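Search this site
Search
Type and press enter

Ormsby Seed Library: Progress Report to the Skonthorpe Fund

Prepared by Amna Usmani, project lead
20 Aug 2022

Dear Engelbert and everyone at the fund,

I've been looking forward to writing this one! When we sent the spring report we had a cabinet, a stack of empty envelopes and a lot of hope. Now we have a seed library that people use, a shared growing plot behind the old school, and more bean seed drying on the window ledges than I know what to do with. What follows covers the growing season so far, what we spent, what went wrong and what we'd like to do next.

Lending and returns

We have lent out 3,000 packets since the doors opened in spring. That is well past what I wrote in the application, and I'll admit I thought that number was a stretch at the time. Lettuce and peas went first, then tomatoes all at once in a single cold week when everyone seemed to decide it was time to start them indoors. Squash was slow until we put the grower's notes on the packets, and then it flew.

Returns are just starting. People borrow seed, grow the crop, let a few plants go all the way, and bring some seed back for the next person. We've had peas, broad beans, lettuce, radish and one enormous paper bag of calendula that shed all over the counter. So far 100 households have brought something back, and the main harvest of tomatoes and runner beans is still to come. Please don't read too much into that figure yet. The real count will be in the fall, once the dry beans are in.

The best thing on the shelf right now is a climbing bean that came to us from Trostberg with a family who moved here years ago and have kept it going ever since. It has a pale pod with a dark red streak and it cooks up beautifully creamy. We started with only 11 seeds (eleven!) and grew every one of them on the same row of poles. We are not lending it this year. All of it goes back in the ground next spring, and then there should be enough to share.

The growing plot

The plot has been a joy. We broke ground late, in heavy clay, and the first bed was frankly terrible — carrots like corkscrews. Hưng Lưu talked us into putting down cardboard and leaf mold on the other beds and leaving them alone for a month, and the difference was plain to see. The onions there have done well, the chard is knee high, and the soil crumbles in your hand now where it used to come up in slabs.

We lost the first sowing of cucumbers to slugs and the second to a dry spell when the hose fitting cracked. The third sowing is up. We've replaced the fitting with a brass one and bought a spare.

Keeping varieties true turned out to need more room than I had planned for. Squash cross very easily, so this year we grew just one kind for seed and hand-pollinated it, taping the flowers shut the evening before. Ankit Mishra ran those sessions and people loved them. Getting up at six to put a paintbrush in a squash flower is more fun than it sounds.

Workshops

We have held seed cleaning, packet folding, tomato fermenting (smelly, very popular) and a session on reading seed catalogs. Feven Tekleab led the germination testing, where you roll seeds in a damp paper towel, keep them warm and see how many wake up. Two of our older donated batches, parsnip and leek, came up so poorly that we composted the lot. Everything else passed well enough to lend.

Several families stayed on after the tomato session and helped sort envelopes until closing time, and four of them have since signed up for a regular shift at the lending desk. 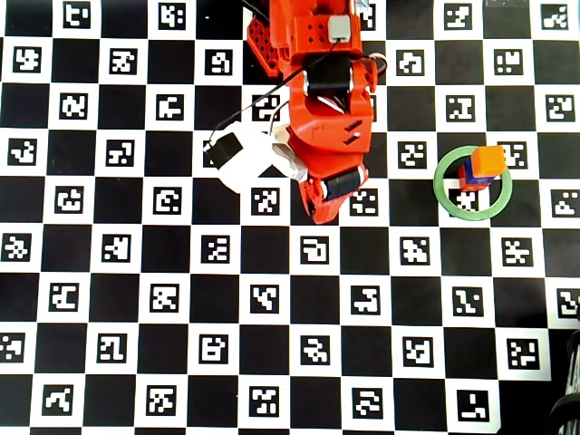
Spending

We are within budget. Envelopes and labels cost more than planned, as we went through so many. Compost cost less, thanks to a load of leaf mold we didn't have to pay for. The small fridge for long-term storage was bought in spring and is working well. We moved a little money from printing to water and hoses after the dry spell, as agreed by phone in July.

The one line still unspent is the drying racks. We looked at two sets and both were too deep for the back room, so we're having a pair made locally with fine mesh trays. They should be up in September, just ahead of the bean harvest.

What has been hard

Record keeping. I promised you a tidy lending record and the first month of it is a mess, with packets written down as "green bean" and nothing else. We have a new card now with three lines on it: variety, year grown, grown by. It's quick to fill in and people do fill it in.

Opening hours are the other trouble. Folks who work shifts can't reach us in the afternoon, and we've had to turn a few away at the door. From next month we will open two evenings as well and see how it goes.

Next steps

The seed swap is the big one. We have the hall booked, and growers from the next valley have asked for tables. After that comes cleaning and packing the fall returns, testing each batch, and setting aside a reserve of every variety in the fridge. We'd also love to grow out the Trostberg bean in a second garden, in case ours has a bad year, and we have an offer of a sunny strip along a churchyard wall.

Please come and see us if you can. The runner beans are in full flower and the kettle is always on.

With warm thanks,
Amna Usmani

Comments

Engelbert Riedl
Wonderful to read, Amna. Composting the old parsnip seed was the right call, it never keeps. I'll try to get over for the swap.

User
Is the Trostberg bean a pole bean or does it stay short? We only have a balcony.

Amna Usmani
It climbs, a good seven feet! For a balcony I'd come in and ask for the dwarf French bean, we have plenty.

Hưng Lưu
More cardboard wanted for the last bed please, plain brown, tape pulled off. Leave it by the side gate.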